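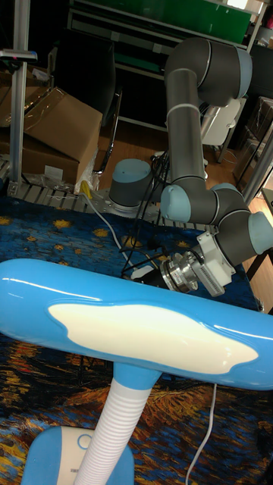 Arm over the mat, lamp in front.

March, evening. Lab diary, student project, arm and lamp.

Session started at two. Selamawit Yimer had the controller up before I got there and had already loaded last week's joint limits, so we skipped the first page of the checklist and went straight to the payload settings. The tool mass was still set to the old value. With the wrong figure the arm sags slightly in free-drive and the collision threshold trips early, and I think that explains most of the protective stops we logged in February. Changed it, saved under a new name, wrote the name on the inside cover of the notebook.

The task for this half of the term is to reach past an obstacle and press a target without touching the obstacle. Our obstacle is the blue desk lamp. Godinho, the team at the other end of the corridor, are using a stack of boxes, which is easier to model because every face is flat. The lamp has a long curved head and a flexible neck, so its position is only known as well as we last measured it. Uriel Figueroa wants to treat the whole head as one capsule shape with a margin of 70 mm. I argued for less. We agreed to start at 70 and reduce it when the logs allow.

First block: 24 runs at low speed, same start pose, target shifted by hand between runs. Four failed. Two were planner timeouts, one was a protective stop at the elbow, and one was my fault (I had left the start pose from the morning in the script). The remaining 20 finished inside the tolerance, though three of them took a very long way round through the elbow-up configuration. Not wrong, but slow, and the judges at Femthorpe score time as well as contact.

Spent most of an hour on the cables after that. The black bundle hangs in loops between the arm and the mounting area, and the planner has no idea it exists. At present we deal with it by limiting base rotation, which costs us part of the reachable space on the left. Selamawit suggested a clip on the upper link and a measured length of slack. I would prefer to fit it once we know the final poses. Left open.

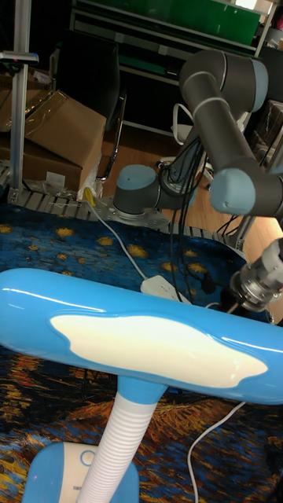

Same setup, seen past the lamp head. Base plate and cable loops beyond it.

Calibration next. The fixed view gives us the lamp head without trouble, but the head covers part of the working area and we lose sight of things low down behind it. The printed rug does not help the segmentation. All those blue swirls sit close to the lamp in colour, and the mask leaks along the lower edge. Uriel tried thresholding on brightness, which picked up the highlights on the head and little else. A depth cut is the obvious answer and I will try it next time. Replacing the rug with plain board is the other obvious answer, and Ondberg did exactly that last year, but the rules give extra marks for an untidied background and I would like to keep them.

Ran the Cludix planner against our own on the saved poses. With the iteration limit at 1000 theirs found a path in every case and ours missed two. Ours was faster on the easy ones. We will probably use ours first and fall back to theirs, if the licence terms permit it for a student entry. I have to ask.

Second block was cut short at almost five because the room was booked. Only nine runs, margin still at 70, no contact with the lamp in the logs. Mean cycle time hardly moved from the first block, so the payload correction has helped with the stops and done nothing for speed. I had expected a small gain.

Things to carry over:
Measure the lamp neck again with the steel rule.
Depth cut on the mask.
Decide on the cable clip — ask Selamawit for the drawing.
Remove the old start pose from every script, including Uriel's copy.
Write up the payload change for the project report, half a page, with the February stop counts next to today's.

Uriel has the logs on his drive. I have the notebook.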